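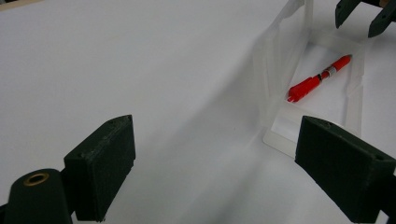

Temden Wheel Fitment List

What the list contains

A table of aftermarket wheel fitments for small hatchbacks and estates, kept as one CSV file. There are 1,551 rows. Each row is one wheel on one car, with the rim diameter, width, offset, centre bore, bolt pattern and the tyre size it was fitted with.

Nothing larger than 19 inches is included. Steel spare wheels are left out too.

Where the rows come from

Most were typed up from job sheets at the Plilto workshop by Homa Bahrami and Fidelina Inga. Another 400 came from owners through the web form — these have "owner" in the source column and have had less checking.

Columns to watch

offset_mm is the figure stamped on the wheel, before any spacer. Spacers go in spacer_mm, and a blank there means the sheet didn't say.

rubbing is yes, no or blank. It covers full lock and a loaded boot. Lowered cars have lowered set to 1.

Known problems

Bolt patterns on older rows use a comma as the decimal mark. Version 2 will fix this. A few Prodanetti wheels are listed under their old name, Esfahani.

Use

Free to copy and change, with credit to Temden. Check load ratings yourself before buying wheels — they are not in the file.

Corrections go to Mahnaz Karimi, with the row number and a photo of the wheel stamp if you have one. New rows are added on a Friday.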